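When the Arm Lets Go: Memory Sticks, Bent Latches and My Pinched Thumb 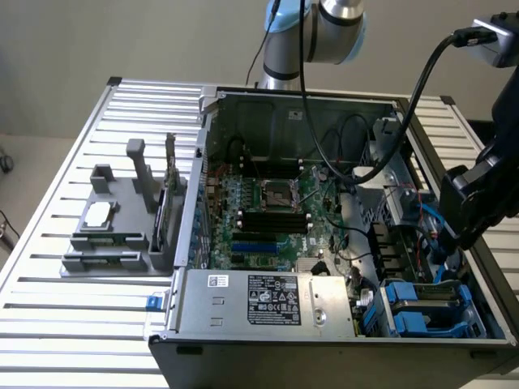 I've been putting memory into computers by hand for longer than I'd like to admit, and I can do it half asleep with the radio on. Teaching a pair of robot arms to do it has been a humbling few months! Most of what follows I learned from one bad afternoon in October, so take it as workshop tips from somebody with a sore thumb.

What went wrong was pretty simple. The gripper had picked a memory board out of the fixture, nice and straight, and swung it over the slot. Then I leaned on the bench to look closer (don't do that) and my elbow found the stop button. On our setup, which we call Jalar, the stop cut the power to everything, gripper included. The fingers went slack, the board dropped edge first onto the motherboard, and I grabbed for it with my hand between the fingers and the drive cage. The arm sagged as well, only a little, but a little is plenty when your thumb is in there. I ended up with a blood blister, a bent latch on one memory slot and a board that never worked again.

So, the tips.

Find out what your gripper does when the power goes. Some hold on and some let go, and the booklet may not say it in words you'd understand. Close it on a rolled-up dish towel, hit the stop and watch. Do the same with the arm stretched out, because a brake that holds fine folded up can slip when it's reaching.

Let it fall. I know! Your hand goes out before your brain does. Mereana Sutcliffe, who shares the shop with me, made me practice with a sponge: she'd drop it and I had to keep both hands on my belt. It felt silly and it worked by the third day.

Put the stop button where you can slap it and can't lean on it. Ours now sits on a post at the corner of the bench, 10 inches out from the edge.

Slow down for the last bit. We run at 40 percent speed across the table and then drop to 3 percent once the fingers are below the rim of the case. It's dull to watch. It also gives you time to see a board going in crooked.

Mind the cables. The loose ones inside a tower love to hook on a finger on the way out, and then the arm pulls and something has to give. I tuck mine back with a twist tie, or a bit of painter's tape if I'm in a hurry. Same goes for the arm's own cable, which should have slack enough to reach but not enough to droop where the other arm is going.

Open the latches yourself before you start and run a fingertip down each slot. If one feels stiff, fix it now. A person feels that stiffness and eases off, and an arm with its force limit set too high just keeps pushing. I turned ours down until it gave up on a tight slot, then nudged it up 2 notches.

Practice on junk. Old towers cost next to nothing and a dead motherboard has slots every bit as good for this as a live one. Unplug the case from the wall too, and give it a few minutes.

Wipe the rails. Screws roll into the grooves of a slotted table and sit there waiting to tip your case a hair off level. I use a paintbrush and the skinny end of the vacuum.

As for the bent latch, I got it back with flat tweezers and a lot of muttering. It clicks if you press on the left side.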